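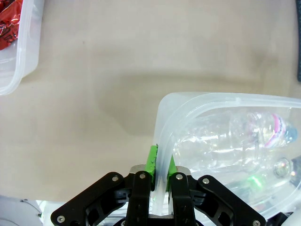 My grandmother kept her soup in the same three pots all her life, and when one was empty it went back on the shelf and waited. I live in a different way. In November I moved to a smaller apartment in Datville, and before the move I decided to look at everything in my kitchen that has a lid, or had a lid once. It was a bigger job than I expected. The largest group was the plastic food containers, the translucent kind with a milky look and a curved rim, where you can almost see what is inside but not enough to be sure. I own far too many of these. Some came from the store, some came with food from friends, and I am ashamed to say that a few belong to my old neighbor Kartini Wuisan, who was too polite to ask for them.

I wrote the numbers in a notebook, because I am this kind of person. In the whole kitchen I had 133 containers and lids together, counting jars. My friend Nahom Kassa did not believe me and came over to see. He sat on the floor and tried to match lids for one hour, and then he asked if there was any tea.

In the language of my parents we have a word for a thing you keep only because it is still good. I don't know how to say it in English. It is not exactly "junk," because junk is broken. A yogurt tub is not broken. It can hold buttons, or seeds, or half an onion. So you wash it and put it with the others, and after some years you can't close the cabinet door.

I made a rule for myself. If a container had its own lid and I could remember using it since the summer, it could come with me. Everything else had to go. The rule was easy to write and hard to follow. There was a square tin from a cookie shop called Tuhumury, where I used to go when I first arrived in this country and knew only two people. I had not put anything in it for years. It came with me anyway, and now it holds stamps and a key I can't identify.

The jars I gave to Vija Org, who makes plum jam and always needs them. Kartini got her containers back, with a cake in the biggest one, and she laughed and said she had bought new ones long ago. I think she will give me food in them again before the winter is over.

In the new kitchen there are only two cabinets, one over the sink and one beside the stove. The door of the second one doesn't close well, but this time it is the fault of the hinge. I have asked the landlord to look at it.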